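Flemach gripper vs. stock Jarkura fingers

mossback50
Ran both sets on the Kenberg arms, same controller, 50 grasps each on glass bottles with a screw cap. Flemach held 39. Stock fingers did worse on the neck and better on the cap.

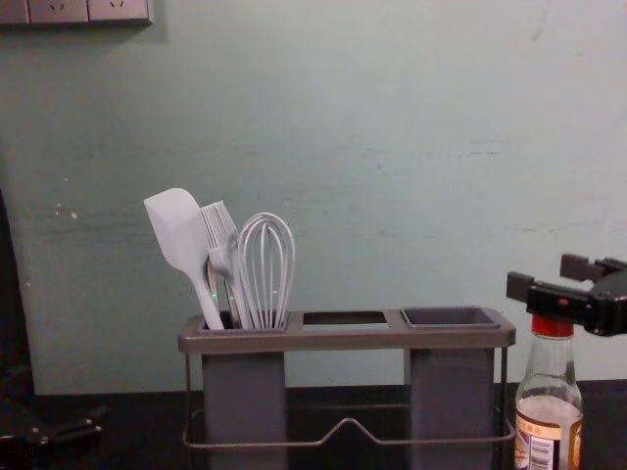
Going in over the cap from the side needs the jaw opened wider than I like, so I slowed the last bit of the approach – that helped both.

tin_relay
39 is low. Did you recalibrate the chest camera first?

mossback50
Yes, before each set.

orlop463
I wouldn't blame the camera. Blocky tips are poor on tapered glass. Try the Mägi pads.

tin_relay
Pads wear out fast. I'd fix the grip force first.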